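Foltivel shop fittings and baskets, second-hand and ex-display

G'day, and thanks for stopping by! I'm Piret Eglītis, and I've been buying and selling small grocery fit-outs long enough to have strong opinions about hooks. The Kairys pegboard bays are my favourites. White metal, slotted uprights, shelves down low for the jars and sauce bottles, and hooks up top for anything in a packet (chips, lollies, noodles, you name it). I've got 200 spare hooks put by, so just ask.

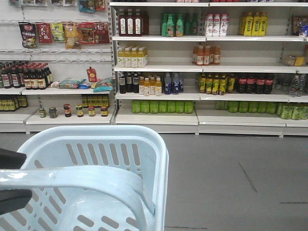 A pair of bays is $672, and I'd rather not split them. Shelves lift out and go back in wherever you fancy, and I'll chuck in the price strips if I can find them in the shed! Light blue plastic baskets with the big carry handle are sold separately. They've got slots in the sides and bottom, so the crumbs drop straight through and you can hose them out.

Next up is the Plimach produce counter, black with a wood-grain front panel. I love this one – red apples look gorgeous on that dark top. It does show dust, so keep a cloth handy.

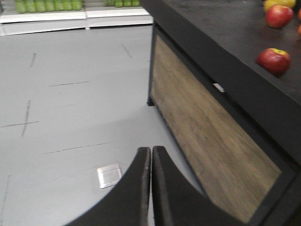 Page last updated: 25th January

Counters are $2,252 each, pick-up from the Fakov shed, or I can organise delivery (bring a mate either way, they're heavy). Colour of the panel can't be changed, sorry. My next lot is due in August.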